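Geschirrspültabs in Eigenmarke wirklich schlechter?

Miłosz Nowicki
Unsere Spülmaschine lässt seit September einen grauen Schleier auf den Gläsern. Der Verkäufer bei Brokia meinte, das komme von den billigen Tabs, ich solle die von Rawat nehmen, 71 Stück in der Packung und fast doppelt so teuer. Riecht für mich nach Verkaufsgespräch. Wasserhärte habe ich nie gemessen, Salz ist drin. Hat jemand den direkten Vergleich?

Pletov
Dem Verkäufer würde ich kein Wort glauben. Grauer Schleier auf Glas ist entweder Kalk oder Glaskorrosion, und gegen Korrosion hilft kein Tab der Welt. Wisch mit Essig über ein Glas: Geht der Belag weg, ist es Kalk. Dann die Härte beim Wasserwerk nachfragen und an der Maschine einstellen, ab Werk steht die gern auf irgendwas. Bei mir stand sie auf 4, völlig daneben. Auf »Multifunktion« würde ich mich auch nicht verlassen, Klarspüler extra kostet fast nichts.

Bei Tellern und Schüsseln fällt so was übrigens viel später auf als bei Gläsern. 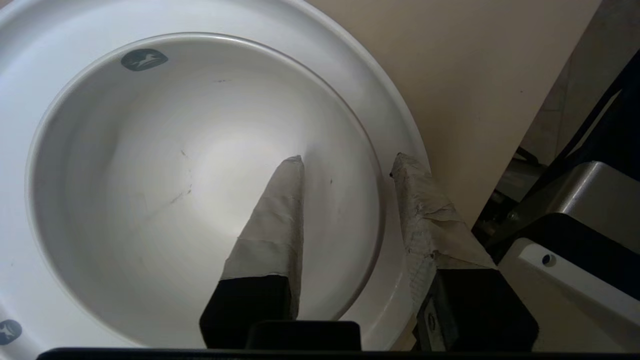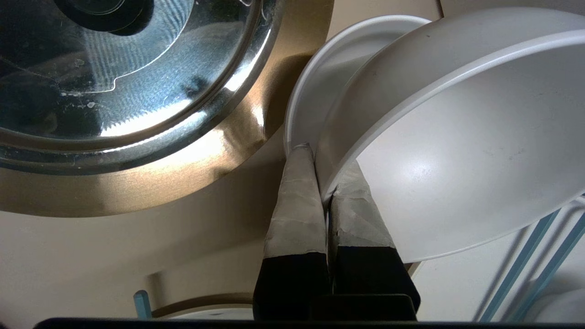
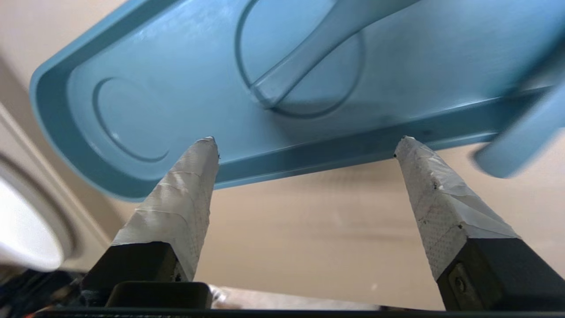
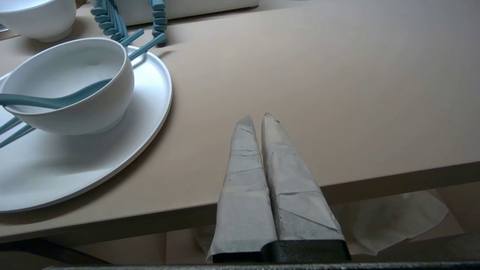
Erstes Bild: weiße Schüssel mit Tieremblem. Zweites: weißes Geschirr neben Metall.

Junano
Also ich nehm seit Jahren die teuren und hab keine Probleme. Man kriegt halt, was man bezahlt.

Miłosz Nowicki
@Junano: Das sagt der Verkäufer auch. Essigtest gemacht, Belag ist weg, also Kalk. Härte wird umgestellt, die Eigenmarke bleibt vorerst. Ob das reicht, glaube ich erst, wenn ich es an den Gläsern sehe.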